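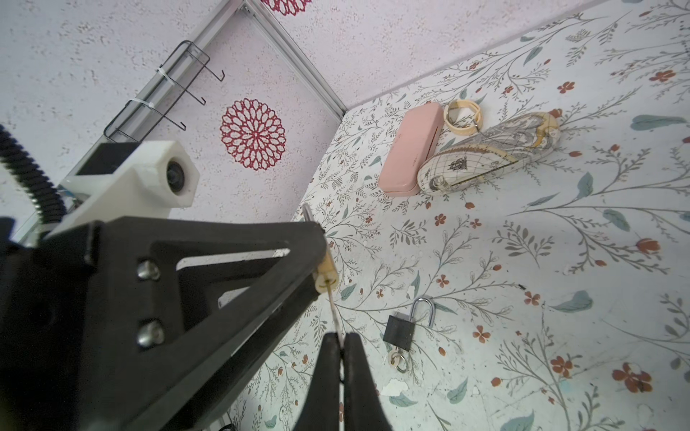 Wernano Writing Club – Short Fiction
3 May 2026

The Difficult Second Album
by Tamsin Pruitt

Skisitz had been working on their second album for 12 years, and Caroline Athumani felt they were nearly ready to discuss the first song.

The debut had sold 528 copies. Kiprono Ogola, who drummed, liked to say that everyone who bought it had gone on to form a band, but he had met several of them and they had mostly gone on to sell kitchens. Still, it had been reviewed once, by a magazine that folded the same week, and the review used the word "promising". They had been living on that word ever since.

They met on Thursdays in the room over Njoroge Kombo's brother-in-law's tyre place. Njoroge played bass and owned the kettle. Of the two, the kettle was in better repair.

"I've been thinking about the sound," said Caroline.

Kiprono put down his sticks, one after the other, like a man handing himself in.

"I think we should be less commercial," she said.

"Less than what?"

"Less than the first one."

"My mum bought nine of the first one," Kiprono said. "If we get any less commercial we'll lose her."

Njoroge said nothing. He had an email in his pocket, printed out at work, and he had been carrying it since Monday in the way you might carry a wasp in a jar. It was from a woman called Consuelo Villalobos, who ran a small label called Nzioka out of what her signature described as "a converted premises". She had found the debut in a charity shop. She had played it, she wrote, more than once. She wondered whether there was any more.

He waited until the tea was poured.

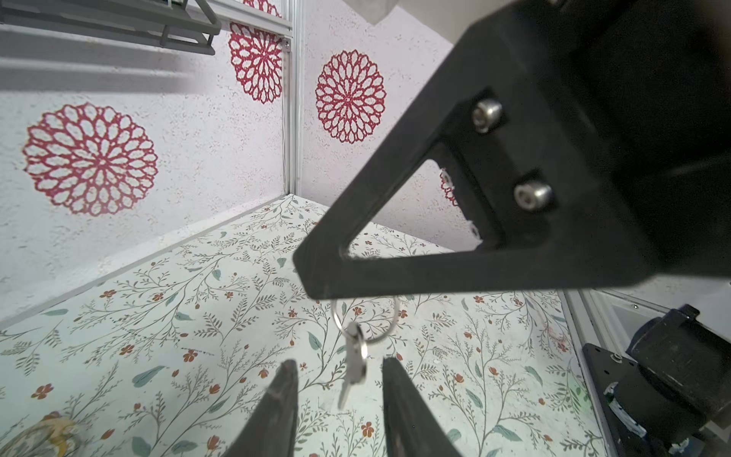 "Any more what?" said Caroline, when she had read it twice.

"Any more of us, I think. Songs."

"What did you tell her?"

"I said we had an album's worth."

A compressor started up downstairs and ran for a while, and they were all glad of it. When it stopped, Kiprono asked how many songs were in an album's worth, these days.

"Ten," said Njoroge.

"And we've got?"

"We've got the slow one."

"The slow one hasn't got a middle," said Caroline.

"It's got that bit where you go and look out of the window."

"That's me trying to think of a middle."

She did go and look out of the window then, from habit. A man was rolling a tyre across the yard with one hand and eating a pasty with the other, and he seemed to her to have a better grip on things than she'd had since she was 26. There had been plenty of songs once. She used to get them on buses. Then she had bought a car.

"When does she want it?" she asked.

"She's coming on Thursday."

"It is Thursday."

"Yes," said Njoroge. "I kept meaning to bring that up."

Consuelo Villalobos arrived at ten past eight, in a wet coat, carrying the charity shop copy in a bread bag to keep the rain off. She was younger than they had hoped. She shook hands with each of them, called Kiprono "the drummer" with what sounded like respect, and sat down on the amplifier that didn't work, which spared them having to explain it.

"Whenever you like," she said.
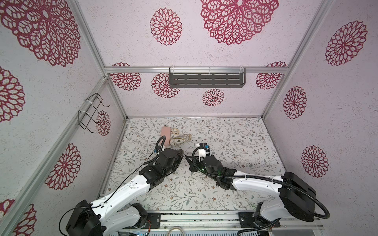

They played her the slow one. They played it the way they always had, a little behind where it ought to be, Njoroge watching his own left hand as if it belonged to a lodger. When they got to the place where the middle should have been, Caroline turned from the microphone, found that she had nowhere to go because Consuelo's coat was hanging over the window, and turned back. The other two had kept going. They went round again, and then again, and on the fourth time she sang the number of the bus she used to take, and the names of the stops in order, as far as the hospital.

It took eleven minutes. Afterwards the man from the yard shouted up to ask if they would be much longer, as he wanted to lock the gate.

Consuelo wrote something in a small notebook and underlined it.

"And the others are like that?" she said.

"Very like that," said Kiprono.

"Good. I'd want nine more by April."

"April," said Caroline, and looked at Njoroge, who was already filling the kettle.

On Friday she left the car at home. The bus was late and smelled of chips, and she sat upstairs at the front with a pencil, going past her own stop and on towards the hospital.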